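Grasp planner news: the new ranking step is in!

If you pulled the Ellari branch in April you already have most of what follows, but the write-up has been slow in coming and a few of you have been asking what changed and why your old config files stopped loading. Sorry about the config files. Bhupendra Rana has put a converter in the tools folder, and it handles everything except custom camera masks, which you still need to copy over by hand.

The big change is in how the planner picks what to go for first. Until now we segmented the depth view, generated candidate grasps for every segment, scored them all with one network and took the winner. It worked nicely on boxes and blocks. On household clutter it had a bad habit of falling in love with whatever had the cleanest edge, even if that thing was pinned under three others, and then it would try the same grasp again, and again, with total confidence. Lalit Joshi kept a folder of these runs called "stubborn" and it got long.

So Lalit and Kanchan Negi split the score in two. The first part still asks whether the fingers can close on a given spot. The second part is new, and asks what else is likely to move if they do. It builds a small graph over the segments (who touches whom, who is probably on top) and takes points away from any candidate whose segment has a lot of neighbors leaning on it. Kanchan wrote the graph builder in a weekend and then spent three weeks making it fast, and it now runs inside the normal planning cycle without anyone noticing it's there. I love this piece of code. It's short, it's readable, and you can print the graph at any point and see what the planner was thinking.

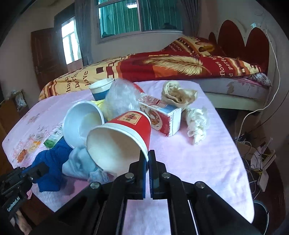 Soft and see-through things are still the hard part of perception for us, and they're where most of our effort is going next. Rigid packaging gives the segmenter something to hold on to: flat faces, printed edges, a rim. Bags and cloth give it very little. Take the puffed-up clear bag sitting among the tipped containers, with the yellow cloth squeezed in under it. A depth sensor tends to return holes and speckle on film like that, the color image shows whatever is behind it, and the graph builder then has to decide whether cloth and bag are one thing or two. The old segmenter would merge them nearly every time. Sunita Awasthi's new version keeps a second guess alive for each doubtful segment, so the ranking step can look at both and prefer a candidate that is fine under either one. In a pile like this I'd want it to start with the carton and leave the bag until there is less around it.

Sunita's change does cost memory. The default is 20 doubtful segments per view, and if you're on one of the smaller machines you may want to drop that to 13. The setting is called max_alternates and lives in the perception block. Going lower than that is allowed, but you'll start to see the merging come back on anything shiny.

We also have a proper regression set at last! Tarun Chauhan went through the old recordings and picked out 900 views, all cluttered, all with hand-drawn outlines, and wired them into the nightly build. The report lands in the usual place as a single page. It lists every view where tonight's top candidate differs from last night's, with the two drawn side by side, and that has already caught a sign error of mine in the neighbor penalty that would have made the planner prefer things at the bottom of the heap. (It passed all the unit tests. I have since written a better unit test.)

A couple of smaller items. The Enevik viewer can now step backward through a plan, which makes hunting for the moment a grasp was rejected so much nicer. Finger width is read from the gripper description file instead of being typed into two separate places, so please delete your local override if you have one, as it will win over the file and you'll wonder why your narrow jaws are being planned as wide ones. And log messages from the planner finally carry the candidate's number.

Still open: the graph goes wrong on long folded fabric that runs behind everything, where it reports one giant neighbor touching the whole pile. Kanchan is trying a rule that treats very large soft segments as part of the background. It helps with quilts and hurts with towels, so it's off by default. If you have recordings with a lot of bedding or laundry in them, she would be glad to get them. Drop them in the shared Ranham folder and put your name in the notes file so she knows who to ask about the camera setup.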